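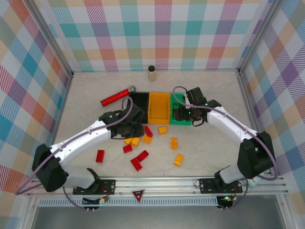
Yvonne Tindall wrote to me that sorting by color is for people with too much time, and that one big drawer has served her well for 65 years. Yvonne, I love you for reading, but I have to fight you on this one!

I am a tray person. Open trays, no lids, no labels, a different color for each kind of thing. Black, yellow-orange and green in a row at the back of a pale table – you know where you are before you've even sat down. My eye goes to the green before my brain has finished asking for the scissors (mine live in green, always have).

Labels are fine if you like to read. I spent most of September with a labeled set from a shop in Mastby and I still put the tape in with the pens, because at 9 in the evening I don't read, I just drop things where my hand happens to be. A lid is worse. Put a lid on something and you've given yourself a tiny chore every time you want a rubber band, so the rubber band ends up on the table, and then its friends come over.

And please, leave one tray empty! My sister thinks this is a waste of a perfectly good tray. I think it's the best one in the house. The odd glittery tube or little bottle that doesn't belong anywhere yet can wait in there until I make up my mind, and some weeks it sits bare and I'm just as happy.

As for the big drawer, I had one in the apartment in Quiroga. I once bought three glue sticks in a month because I couldn't find the first two. They were all in there, Yvonne, under the takeout menus.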